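Trerkuler data collection, weekly meeting
2021-01-19, lab floor

1. Episode count. The bottle-picking set stands at 112 episodes, of which 71 passed review. Most rejects were late grasps, where the operator closed the gripper before the wrist had stopped moving. Rejects stay on disk under a separate tag until Wastex confirms the storage quota.

2. Bottle task. Layout remains three orange detergent bottles in a row against the green panel, caps toward the gripper. Start pose of the arm to be varied by up to 54 mm between episodes. Wrist view to be checked before each block.

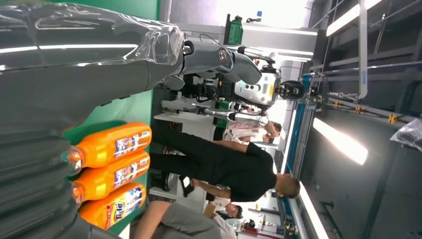

Prakash Thevar objected that varying the start pose alone would teach the policy the row and little else, and asked that bottle spacing change too. Agreed. Spacing will be drawn from the Fosex script and logged with each episode.

3. Labeling. Grasp and release times are still marked by hand. Trevor export drops the last time stamp in 2 files; both to be re-exported.

4. Actions. Thevar: spacing script. Operators: repeat the late-grasp episodes first. Review of the July plan held over to next meeting.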